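Community | 2 min read | 4 comments

Every last block is getting sorted at Trestier! The October toy drive closed with 2,949 building blocks handed in, just shy of the 3,000 that Viktória Tóth had hoped for, and she could not be happier.

"I would have cheered for 300," she said.

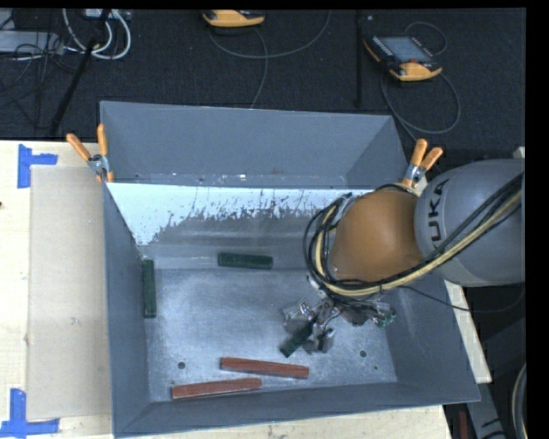

Green and reddish-brown blocks in the metal bin at Trestier.

Sorting goes by color first, then by length, and the finished sets head out to the Deák play center, where the kids have a whole corner cleared and waiting. Donations open again in spring, and yes, odd pieces are welcome!

300 shares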